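Ticket: Flideo export stops at 40 percent
Opened by: Randi Viklund
Status: open
Date: 10/23/21

Hello, I have a problem with the export in Flideo. The file is 300 MB. The bar goes to 40 percent and stays there, without any error message. I waited 2 hours and then closed the program. 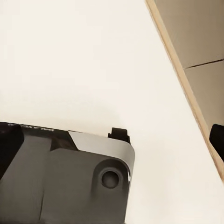

I have already tried to clear the cache and to save to another disk – same result. A short file of five seconds exports fine.

Reply from Bautista Villalba:
Thank you for the details. Please turn off the Plusel add-on, restart, and export again. Please send me also the log file.

Randi Viklund:
Without Plusel the export finishes. But I need this add-on for the subtitles. Is there a newer version which works? The log is attached.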